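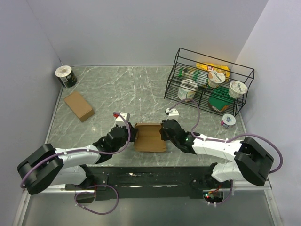
Posted by Lucero Bermúdez in About the Gallery, Sun 20 April

Hi, I'm Lucero, and I run Civedora with my friend and business partner Katherine Cáceres. We're a small gallery for prints and works on paper, up one flight of stairs over a shoe repair shop. The bell sticks, so push hard.

I used to be a picture framer. I spent 22 years cutting mats in other people's shops, and most of what I know about art I learned with it lying face down in front of me. You find out a lot from the back of a print: old labels, bad tape, a price in pencil, sometimes a note to somebody's aunt. Katherine came from the other side. She trained as an etcher and taught evening classes in drypoint, and she kept bringing me her students' work to frame. We'd end up talking until well past closing. One November she walked in with a lease in her bag and asked if I had a pen.

The name doesn't mean anything, by the way. Katherine was playing with letters on the back of an envelope and we both liked how it sounded. We'd already turned down Fluleck, her first try, which I said sounded like a cough. (She still uses it for the little zine we put out whenever we have enough pages, so I guess she won that one after all.)

What we show is mostly etching, lithography, woodcut and monotype, plus drawings when we fall for them. We have two rooms. The front room changes with each exhibition, and the back room is where the flat files live. You're welcome to go through the drawers – please do, that's what they're for! Wash your hands first, there's a sink by the door, and ask one of us to lift out anything bigger than your arms.

Our shows run long compared with most places. I like people to have time to come back, and so many of our visitors do come back, often with a sister or a neighbor they've dragged along. We usually hang about 

one artist at a time, with a wall of older prints across from them that the artist picks out of our drawers. Last fall's was my favorite so far. It was called Pisitz, after the street the artist grew up on, and it was all night views of storefronts in soft black aquatint. I bought one myself before the opening, which Katherine says is cheating.

If you've never bought a print before, come talk to us. I love that conversation! We have drawers that start at $25, mostly student proofs and small relief prints, and we'd so much rather you took home a little thing you can't stop looking at than a big thing that matches the couch. Everything in the front room has its price on the wall label. You can pay in installments on anything over $1,000, and we don't charge extra for it. Framing is separate, and yes, I still do it myself, so it's slow in the weeks before the holidays.

For artists: we look at new work twice a year, in spring and fall. Send us a few good pictures of your prints and a short note about how you make them. You can skip the long statement. Katherine reads everything first and she's kinder than I am – I'm the one who'll ask what paper you used and why. We split sales evenly, and we pay you the month the work sells.

We also hold an open evening on the first Thursday of each month, with a table of prints out, a pot of coffee, and usually somebody arguing about Van der Linden. That's the Van der Linden Press, the workshop down the hill where a lot of our artists rent time. Half of them swear by the big press there and the other half say it bites the edges. Come and pick a side.

School groups are fine on weekday mornings if you call ahead. The stairs are steep and there's no elevator, which I wish I could fix. If they're a problem for you, give me a ring and I'll bring a portfolio down to the cafe on the corner.

Filed under: About the Gallery, Works on Paper, Visiting

Recently on the site
Pisitz: a look back at the night prints
How to store a print before you frame it
Open evening: what's on the table
Fluleck, the new issue
Sending us your work

Contact Civedora | © Civedora Prints & Works on Paper | Back to top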